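Workshop notebook, December
Hide and perches, Sultstead flying days

Started just after eight, with frost on the inside of the windows and the kettle taking an age. Tomos Gethin had already been out to look at the big hide and came back with bad news about the front flap, so the morning's plan (paperwork, mostly, so no great loss) went out of the window.

The hide first. The canvas over the lens slot has gone stiff along the fold and it flaps in anything stronger than a breeze. That's the noise the kestrel kept looking round at last month, I'm nearly sure of it. Every second picture I took of her has her staring straight at me with that cross little face, which is fine once but I don't want 38 of them! I've unpicked the old hem and sewn a strip of scrim over the slot, doubled, with a split down the middle for the lens. It hangs much softer. Tomos wanted a weight in the bottom edge and I said no, it'll knock on the tripod. We had a bit of a back and forth about that and ended up with a loop and peg instead, which can be undone if he turns out to be right.

Mind you, the slot is still too low for anyone over six foot. Lower stool, or dig the floor out. I vote stool.

Perches next. The oak one we cut in the autumn has dried and split along the underside. It looks lovely, all lichen down one side, and the barn owl liked it, but I could get my thumbnail in the crack and I don't want a talon going in there. Retired to the log pile. The replacement is a bit of old hawthorn from the Dafis hedge, well knobbly, and I've left the bark on. Bolted it to the plate with two coach bolts from underneath so nothing shows from the front. The top of it sits a touch higher than the oak did, so anyone shooting from the near hide is going to get more sky behind the bird and less bramble. I rather like that, but it does mean adding exposure on a grey day or you end up with an owl-shaped hole. 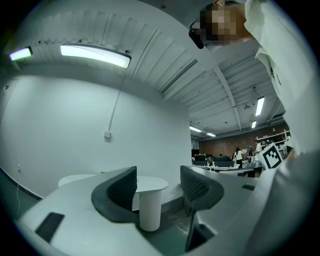
Flight line, afternoon

Went out to the paddock with Sioned Sayce at two, as she wanted the young Harris's hawk flown before the light dropped. She walked him post to post and I lay on a mat at the far end getting cold elbows. Notes while I still remember them:

Shutter at 1/2000 was enough for the glide but the wingtips went soft on the last few beats before landing. Go up to 1/3200 and put up with the noise. He's dark against a dark hedge anyway, so the autofocus needs all the help it can get, and it kept jumping to the twigs behind him. Better once I stopped trying to pick him up at the far post and waited until he was properly clear of the hedge line.

Panning is still my weak spot. I start too fast. Sioned says watch his head and forget the wings, and the three or four times I managed it those were the keepers. I came home with 292 frames on the card, most of them hedge, and a handful I'd be happy to show people.

The low sun is a gift if you're on the gate side. It comes in under the wing and lights up all that chestnut on the shoulder. From the other side you get a silhouette, and a dull one. For the next flying day I'd put the guests along the gate, kneeling, and swap them over halfway so the ones at the end don't feel hard done by. Someone always does.

He was fine with the shutter noise, by the way. Less fine with the Jelside farm dog, who barked from two fields off and had him sat up in the ash tree for a good while, fluffed up and ignoring us completely. Sioned didn't fuss, just stood there with her glove out and her back to the wind, and down he came when he felt like it. I had the camera in the bag by then, obviously.

Still to do

Burix clamp on the second tripod is slipping again. Try a new rubber pad before spending money.

Sand the edge of the perch plate, it caught my sleeve twice.

Ask Sioned whether the tawny is finished moulting and can be down for the next session. People do ask for her.

More scrim. I used the last of it on the flap and there's the small hide to do as well.

Tomos to find the lower stool. He says it's in the trailer. I've looked in the trailer.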